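Two arms, one small module: a conversation about a shared workshop build

The workshop is on the second floor of a former printing house, above a bicycle shop. The members share a lathe, two drill presses and a large room at the back where the long projects stay. One of these long projects is a two-arm robot cell which should, one day, put small electrical modules onto a rail between two wiring ducts. The builder is an electrician who works in the daytime for a panel shop. He agreed to talk on condition that his name stays out of the article. "My boss knows what I do in the evening," he says. "My customers do not need to know it."

We meet on March 11, 2021, in the small kitchen of the workshop. He has brought a laptop, a thick folder and a sandwich, which he eats during the first part of our talk.

The idea came from his own work. He has mounted modules into control cabinets for many years, and he knows exactly which part of it he does not like. "The wiring is pleasant, you have to think," he says. "But before the wiring you click, click, click the modules on the rail. After a full day I feel it in my thumb." He wanted to know if a person with a normal income and a shared workshop could build a machine for this one step. A complete cabinet was never his plan.

The project has the name Zument. He tells me that it means nothing, it was the first word his daughter typed when she was allowed to press the keys.

I ask him why he chose two arms. Most people in the workshop, he says, asked him the same, and some of them ask it every month. One arm with a good fixture could also do the work. His answer is that a fixture is fine when each assembly is the same, and in a small panel shop they are almost never the same. One customer wants a row of 27 modules, the next wants four and a blank space. "With the second arm I can hold the base when the first one pushes. When I do it by hand I also have two hands. I did not want to be more clever than that."

Both arms hang on one black frame behind the table, a thick post with a crossbar. He designed the frame three times. The first version was made from steel tube and, in his words, it sang. When one arm stopped quickly, the other one moved a little, and the numbers from the calibration were never the same in the morning and in the evening. For the second version he ordered grooved profile from Bultell, a small supplier in the next town, but he took a size which was too thin. The third version uses the thick size for the post. He kept the thin pieces and made shelves from them for the paint room.

"People look at the arms," he says, "and I understand it. But I spent more evenings on that post than on anything else."

Before he moves anything real, he moves it in simulation. This was not his habit at the start. In June of the year before, he tried a new path directly on the machine, and the left gripper went down into the table. The finger bent, the table has still a mark, and he had to wait a long time for the spare part. After this a member of the workshop who writes software showed him how to build a model of the room. He gave it the table, the frame, the arms and a black tray for modules, and later also the walls and the wooden floor. The model runs in a program called Lasis, which he describes as ugly and reliable.

I want to know why a model of this kind needs walls and a floor. The arms do not touch them. He opens the laptop and explains that the camera software has to find the modules in a picture, and a picture has always something behind the object. In his first model the background was one flat color, and the software worked very well there and very badly in the real room. Then he added the things one by one. The light gave him the most trouble. He wanted low, hard light from the side, because the real room has it in the late afternoon, and this is when he is usually there.

"A shadow is a black thing on the table," he says, "and my modules are black things on the table. For the software this was in the beginning the same. It wanted to pick up the shadow of the elbow."

He shows me the current model on the screen, with both arms in their waiting position.
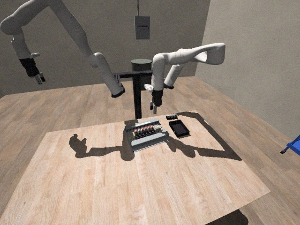
What works and what does not

The reliable part is the picking. In the last long test in simulation, the software made 354 attempts to take one module from the tray, and 20 of them failed. He has printed the list of the failed ones and goes through it with a pencil. Most of them happened with a module which was standing too near to the wall of the tray, so the finger had no space to go down. He thinks that a tray with a wider shape will solve the larger part of it, and he has already a drawing.

Pushing the module onto the rail is another matter. A simulated rail, he says, is too polite. The real one has small burrs from the saw, and the plastic foot of the module gives a click which you feel in the fingers before you hear it. His arms do not feel this well enough. He bought a force sensor from Diekmann, second-hand, and for two weeks it showed him values which made no sense – the cable was damaged inside the plug. Now it is repaired and waits in a drawer until the new wrist plate is ready.

I ask what the other members think about a project that takes so much of the back room. He laughs and says that there was one serious discussion, about noise, and one about the heating. The agreement is now that the real arms run only when he stands next to the switch, and that he cleans the floor on his side. In return he has rewired the old drill press and put new lamps over the workbenches.

Would he build it again? He needs some time for this question. He would buy the thick profile first. He would begin with the simulation before he cuts any metal, and he would write down the calibration values in a book and not on the back of delivery notes. About the two arms he has no regret.

The next step is the wrist plate, then the sensor, then one real module on one real rail with the second arm holding the base. He does not want to give me a date. When I leave, he is already back at the laptop and turns the simulated sun a little lower.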